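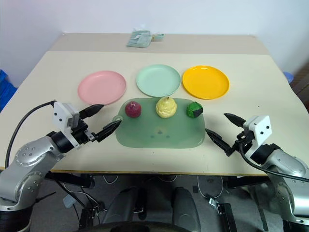
Gripper trial: where we're up to, September

Hi Fiona,

You asked for something short you could take into the Guthrie funding meeting, so I'll try to keep it to what we did, what we found and what we'd like to do with the rest of the money.

The two-arm station at Irthorpe is up and running. Each arm carries a parallel gripper with black fingers on a white bracket, and the job is the one we agreed on back at the start: take the produce off the green tray and sort it onto the pink, mint and yellow plates. It looks like a kid's tea party, I know, but the colours make it very easy to tell from the logs whether an item ended up where it was supposed to.

Sebastián Garrido and I have now logged 796 pick attempts across the 2 finger sets. The stock fingers came first, then the softer-tipped ones from Gunddale. Going in I was sure the soft ones would win by a mile. They didn't! On the bigger lumpy shapes they're lovely, they give a little and settle in. On small round things they tend to roll the item out sideways before the grip closes, and we spent most of one afternoon watching the same piece scoot across the tray. The stock fingers are fussier about approach angle but once they have hold of something they keep it.

Dropped items went down a lot after Sebastián slowed the last bit of the closing move. That was a change in the controller, nothing to do with the fingers, so we went back and reran the earlier stock-finger batches with the new setting to keep the comparison fair. It cost us 18 hours of bench time and I'd do it again.

Things that have been a pain:

The tray slides. It's thin and light, and if a lower finger catches the edge on the way in, the whole lot shifts and the next pick is off. We tried tape, which held but left gunk behind. A grippy mat underneath is next.

Glare off the yellow plate. The head camera sometimes reads the bright patch on the rim as an object. Moving the lamp helped. A matte plate would probably fix it, and I'll pick one up.

Cable routing. The gripper cables have enough slack now for the full reach, but the ones on the floor still need tidying before we have visitors through. That's on me.

On money, we're a bit under where we expected to be, mostly thanks to Romotberg lending us the second controller instead of charging for it. I'd like to put what's left towards a third set of fingers, something with a narrower tip and a rubber face, and give it a run of 21 sessions so we can compare it properly with the others. Sebastián has sketched a version we could print here – happy to send the drawings if anybody at Guthrie wants to see them.

If you can get me a yes or no on the third set by the end of the month, we can start printing straight away and keep the station booked. The log sheets are in the shared folder under the trial name, and the reruns are in their own tab.

Cheers from the bench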